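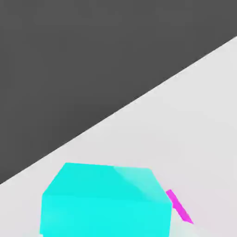
Figure 2. Computer-rendered view with a pale surface meeting a dark gray area along a straight diagonal edge.

3.2 Edge contrast and reading comfort

Surfaces in shared study rooms are usually chosen for cost and ease of cleaning. Their effect on readers has had less attention. Talpur and Rankin compared light and dark desks in the Gondale library and found that readers on light desks moved their books more often during a sitting. They did not separate the color of the desk from the color of the floor beyond it, so the cause of the movement was left open.

A strong change in tone at the edge of a work surface (Figure 2) can fall within the reader's side vision when a page is held flat. MacLeish argued that such an edge draws the eye away from the text at the end of each line. Asadi found no such effect, but his readers used a raised stand, and the desk edge was well below the page.

We tested the question in the second-floor reading room at Urquhart. Each reader took part in two sittings of 90 minutes, one at a pale desk over dark carpet and one at a pale desk over a pale mat. Lighting at the page was held at 900 lux in both. Readers chose their own seats and were free to take a break after the first 20 minutes. The texts were chapters from the Jumard series of local histories, matched for length and print size.

After each sitting, readers filled in the comfort form developed by Moriarty, with one change. The item on glare was split so that glare from the page and glare from the desk could be scored apart. Reading speed was taken from page marks made by the readers themselves. These marks were sometimes missed near the end of a chapter, and in those cases the last complete page was used.

Scores for the two floor conditions are compared in Section 4. Desk height was not varied.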